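Vemusbridge linen library moves children's bedding to a single folding standard

The linen library in Vemusbridge has changed the way it stores and lends children's quilts and small textiles. The new arrangement took effect in October and covers everything in the children's section, from crib sheets to full bed quilts. 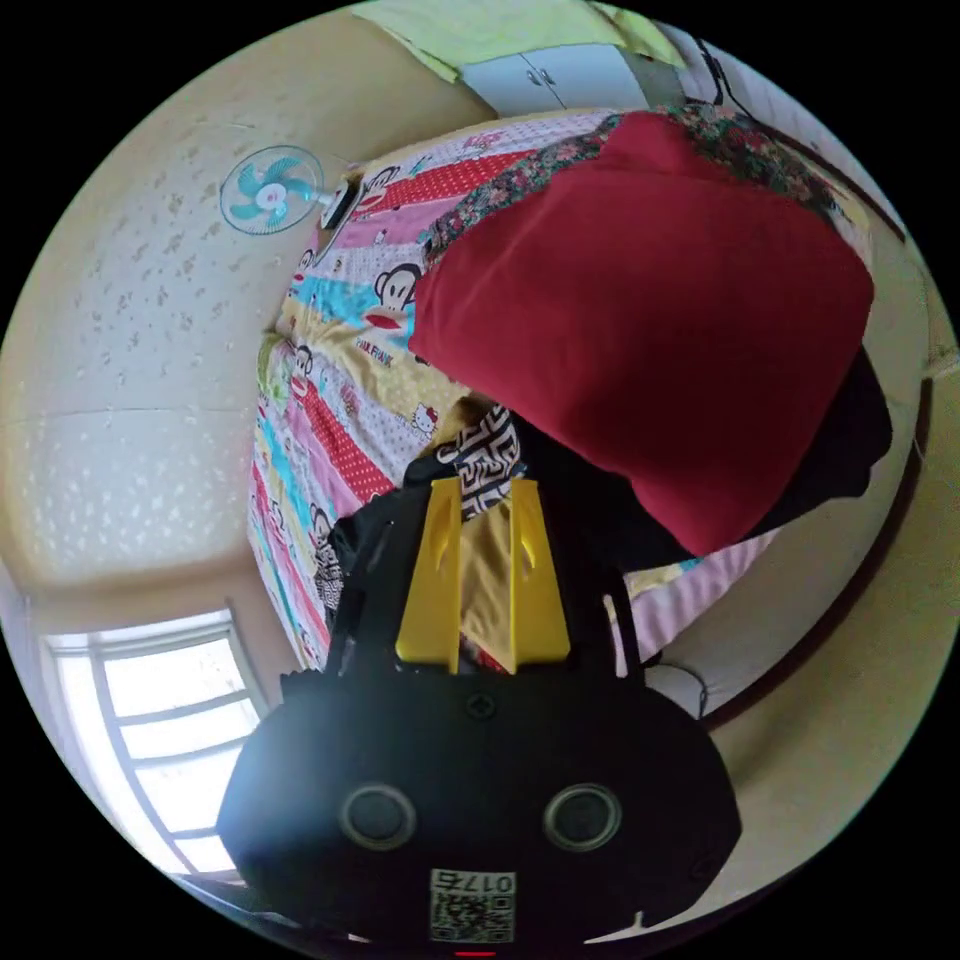 Bedding sent out by the library will now be graded by construction first and by size second. Under the old system, a quilt was shelved by bed size alone, and printed covers, pieced covers and plain covers shared the same shelf. The three behave differently in the wash and in the fold. A patchwork quilt with diagonal stripes and panels, such as the Paul Frank one with the monkey faces and the small Hello Kitty figure, has a seam wherever one panel meets the next, and on a diagonal layout those seams cross any straight fold line at an angle. Folded in the usual way, the stacked seams make a thick ridge. The new standard treats such covers as a separate class, coded P, with its own fold and its own shelf depth.

The library operates from the ground floor of the former Bognár dry-goods store and lends household textiles to residents for periods of up to 19 weeks. Its catalog lists 757 items. Bed quilts and blankets make up the largest group, followed by sheets, towels and curtains. Borrowers are mostly households that need extra bedding for visiting relatives, families moving a child from a crib to a bed, and tenants in short-term housing.

Class P is one of four. Class S covers single-layer goods such as sheets and pillowcases. Class F covers fleece and knitted blankets. Class W covers whole-cloth quilts, meaning those with a top made from one piece of fabric, printed or plain. The class letter is written on a cotton tape sewn into one corner of the item. Bed size is written after the letter. A cover with a printed patchwork pattern on one piece of cloth goes in Class W, whatever it looks like from across the room. The test is made by hand, on the seams.

The fold for Class P is done on a bed or a large table. The quilt is laid flat, top side down, and smoothed from the center out. The two long sides are brought in so that they meet at the middle without overlapping. The piece is then rolled loosely from the foot end. A cotton band holds the roll. The library advises against elastic, which leaves a crease in the batting after a few weeks on the shelf.

Class W quilts are still folded in thirds lengthwise and then in half twice. Class F blankets are folded in half three times and stacked no more than 5 high. Sheets are folded to a fixed width and stored upright, with the tape corner facing out. Fitted sheets follow the same rule, with the corners tucked into each other before the first fold.

Shelving has been rebuilt to match. The old shelves were set at one depth for the whole room, and rolled items stuck out past the front edge. The new units, supplied by Tokano, have adjustable boards with rounded front edges. The Class P shelves are open at both ends so a roll can be pulled out sideways. No fasteners project into the storage space. Several pulled threads in the older quilts had been traced to a row of staples on the previous shelving, which has been removed from the building.

Washing instructions have also been revised. Items in Class P are washed alone, in cold water, on a gentle cycle. Strong reds next to white or cream panels are tested before the first wash: a damp white cloth is pressed against the red for a minute and checked for color. If color transfers, the item is marked with a second tape and washed with a dye-catching sheet. Covers that fail a second test are kept out of the lending stock and used as display pieces or cut down for repair cloth.

Drying is done flat where space allows. The back room has two folding racks, and a third is on order. Hanging a pieced quilt by one edge while wet puts the full weight of the water on the upper seams, and the library's repair log shows that most open seams were found within a hand's width of the edge that had been pegged. Tumble drying is allowed for Classes S and F on low heat. It is not allowed for Class P.

Small loose pieces are handled separately. Fabric squares, spare bindings and offcuts kept for patching used to be stored in a single bin. They are now sorted by color family into shallow trays, with yellow and mustard together, pinks and reds together, blues together, and whites and creams together. Prints are sorted by background color. A piece shorter than a hand on its longest side is discarded unless it matches a quilt in the stock. The matching pieces are pinned to a card that carries the catalog number of the quilt.

Repair work on children's covers is limited to three operations: closing an open seam, replacing a worn binding, and placing a patch over a hole. Character prints are not patched across a face or lettering if the damage can be closed from the back. Where it cannot, the patch is taken from a plain cloth close to the background color. The library does not attempt to copy a print.

Catalog entries have been rewritten along with the tapes. Each entry now gives class, bed size, main colors, type of print, fill and condition. The earlier entries used short names chosen by whoever logged the item, and borrowers had trouble finding a particular quilt again. "Striped, pink" applied to a large number of covers. Entries for character bedding now include the names that appear on the fabric, spelled as printed. Words on the fabric are entered in a separate field and can be searched.

The catalog runs on Flukumico, a lending package used by the library since it opened. The class field was added without a change to the software by using an existing free-text column. Borrowers searching from home can enter a class letter on its own or with a bed size. The printed catalog at the front desk will be replaced when the last of the curtains have been retaped. Until then the old printed numbers remain valid, and staff will look up the class on request.

Lending terms are mostly unchanged. A household may hold up to 5 items at one time. Children's quilts may be renewed once if there is no waiting request. Items should come back dry and free of pet hair, and they do not need to be washed. Borrowers who prefer to wash an item before returning it are asked to follow the card packed with it and to leave fabric softener out. Softener builds up on the tape and makes the ink hard to read.

Returned quilts no longer need to be folded to the library's pattern. The staff found that rolled items came back in plastic bags pulled tight with cord, and some had picked up sharp creases on the way. A loose fold in a pillowcase or a clean cotton bag is preferred. Quilts are opened on return, checked on both sides and left unfolded overnight before shelving.

A refundable deposit of 100 tokens still applies to full bed quilts. Tokens are issued at the desk in exchange for donated textiles or hours worked in the repair room, and they have no cash value. Crib quilts and single sheets carry no deposit. Damage from ordinary use is not charged. Open seams should be reported and left alone, as thread of the wrong weight can tear the cloth when it is taken out.

Donations of children's bedding are being accepted again after a pause during the retaping. The library is looking for single-bed quilts, pillowcases and fitted sheets. Pieced covers are welcome if the batting lies even and has not separated into lumps. Donors are asked to state the fill if they know it. Down and feather items are still refused, as the back room has no means of drying them through. Electric blankets, mattress pads with rubber backing and foam pillows are also refused.

The remaining work concerns curtains and adult bedding. Adult quilts will use the same four classes, but the roll for large pieced covers has proved too long for the present shelves, and a folded version is being tried on a group of older quilts. The group will be opened and checked for creasing in the spring. Curtains will be classed by lining and heading tape and will keep their own numbering.

The lending desk is open from 10 a.m. to 4 p.m. Returns can be left in the covered bin by the side door outside those hours, except for quilts, which must be handed in at the desk. Folding cards for all four classes are available there in large print.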